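Kikholm Phone Users' Association
Minutes of the general meeting, 2/4/18

In the chair: Annatjie Maluleke
Present: 55 members, a terrific turnout for a winter afternoon

1. Minutes of the last meeting
Approved with one correction. The Dadico complaint line is open until 8 in the evening, not 6.

2. Nuisance call log
Members logged 2139 unwanted calls over the quarter, and what a useful log it is! The chair thanked everyone who wrote down the time and the number shown. The extended warranty recording is still the most common by a long way — it even reached the chair during her opening remarks, to general delight.

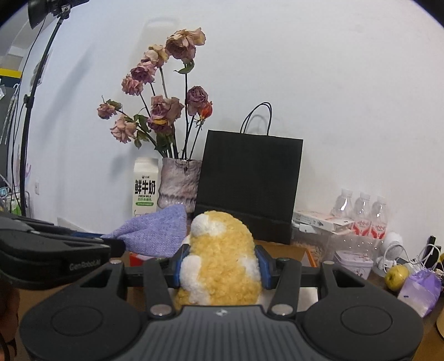 Yellow plush toy with curly white patches, in front of a light purple knitted cloth.

3. Town calling ordinance
Mr. El Idrissi went through the draft line by line and did a wonderful job of it. It would bar recorded sales calls to Kikholm residents who have not agreed to them in writing. Members liked section 4 (opting out by pressing one key) very much. There was a lively exchange on whether school closing alerts should be named as exempt. Agreed that they should.
Motion to support the draft with that change: carried, 16 opposed. Those opposed mostly wanted political calls covered too, and were warmly invited to put that in writing.

4. Pruvden call blocking trial
Landline members are thrilled with the quiet. Two reported that the pharmacy's refill reminder was blocked as well. Mr. El Idrissi will show anyone how to add a number to the allowed list.
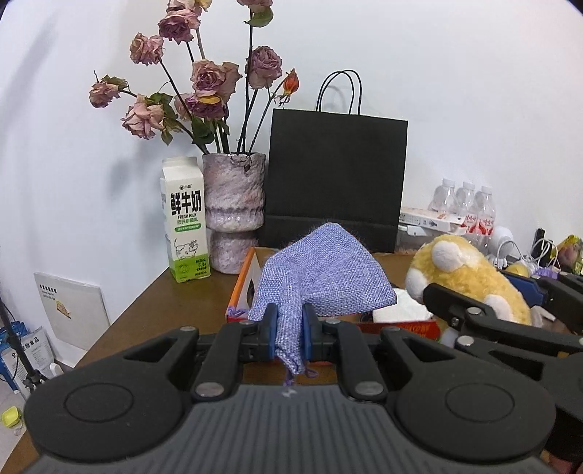 Lavender-blue drawstring pouch, with a yellow toy on the wooden table.

5. Other business
Large-print copies of the opt-out form are ready — please take some for your neighbors. The chair will send our comments on the ordinance to the town clerk before the end of February.

Adjourned at 4:40.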